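Gripper drops out of tracking, club project

mnzioka
Second semester on the hand-held gripper for our club at Jadside. We have 81 demos so far and want more before August. Position jumps whenever the controller gets turned away from the headset. Has anyone fixed this without buying another base?

laizer_dan
Slow down. Most of our jumps were people moving too fast. We threw out 20 takes from one afternoon and the rest trained fine.

mnzioka
Speed isn't it. I get jumps on slow takes too.
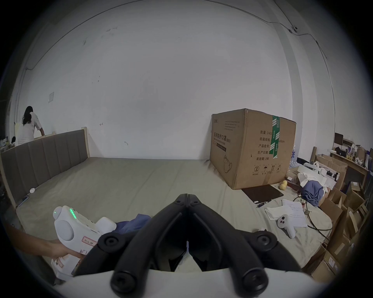
The log from last night has 1,893 frames and the jumps come in 2 places, both during the turn before the fingers close. I can post the file if somebody wants to look.

podlow_kit
Post it. I don't agree with laizer_dan, slow takes teach the arm to be slow. Check your timestamps first.

laizer_dan
Ours placed at Stumau with slow takes, so it can't be that bad.

nyokabi_m
Nyokabi Makori here, I do the software on Mutua's team. Timestamps are off by nearly 20 ms. I'm fixing that tonight and we'll redo the turn at both speeds.

podlow_kit
OK. Put both sets in the same thread please.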